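Quick answers on the Cantero strait patrols, will tidy this up later.

**Who claims the Cantero shoals?**
Urnov and Dilutow, both. Overlapping claims, no treaty.

**What changed in March?**
Urnov moved a second radar post onto the north reef. Range is 400 km, acording to their navy. Dilutow says 500.

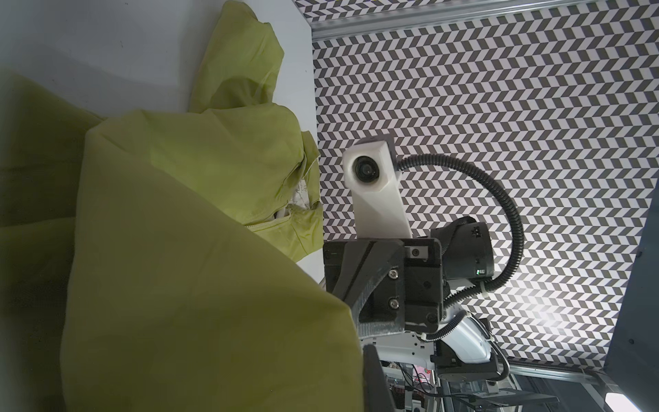

**Can fishing boats still go through?**
Yes, by the east channel. Radio in first, 8 hours ahead. The west side is closed at night.

**How many boats have been turned back?**
47 so far this year. Mostly Dilutow-flagged, a few from Rikutitz.

**Is Rikutitz taking sides?**
Not offically. It hosts the talks and sells fuel to both navies.

**When are the next talks?**
No date yet. Will update when there's one.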